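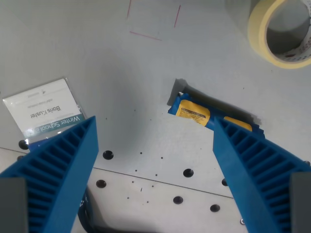
Torkeo Portable Electric Fence Kit: One Season on a Sheep Lease

6 min read

Search this site Enter keyword Go

We run 118 ewes on a summer lease that backs up to timber. Coyotes come through most weeks, and black bears show up when the berries are done. Two years ago we lost lambs on the night pen, so this spring I bought the Torkeo portable kit to replace the old panels.

What comes with it

The kit has four rolls of netting, a battery energizer, a small solar panel, a ground rod, corner stakes and a fence tester. Joined end to end, the rolls cover 216 yards. That made a night pen big enough for our flock with room for the two dogs. The posts are already built into the netting, and you step them in with your boot.

Setup

The first setup took most of an afternoon. By July, Jadwiga Nowakowski and I could move the whole pen before supper. She herds for us from May to October and she had used the Lis netting at her last job. She says the Lis posts are stiffer but the rolls are heavier to carry uphill, and I will take her word on both.

Rocky ground is a problem. The spikes bend if you force them, and we straightened a good number with pliers. The ground rod is too short for dry soil. I bought a longer one in August and the tester readings improved right away.

Does it keep predators out?

We had no losses inside the netting from May through September. I can't say the fence did all of that, because the dogs were there too. We found bear tracks along the outside on two mornings and the netting was still standing. One coyote got in during June when the battery was flat. The dogs ran it out.

Check the battery every evening. The solar panel keeps up in full sun but not under trees, and the low battery light is hard to see in daylight.

What I don't like

The netting catches on everything. Sagebrush is the worst. You also have to keep the grass down along the bottom line or the charge drops. The manual is thin and the wiring diagram is printed too small to read outdoors.

Elk went through one side in September and tore it. Torkeo sells a patch kit for $50, which I think should be in the box.

Cost and verdict

I paid $300 for the energizer on its own and bought the netting as a bundle during a December sale. If you move camp often and have someone on site every night, I would buy it. For a permanent pasture, put the money into fixed wire.

Related

Putari Fladry Line: Notes After Calving
Nirkumum Bear-Resistant Feed Bin Review
Choosing a Ground Rod for Dry Soil
Night Pens and Guard Dogs on Open Range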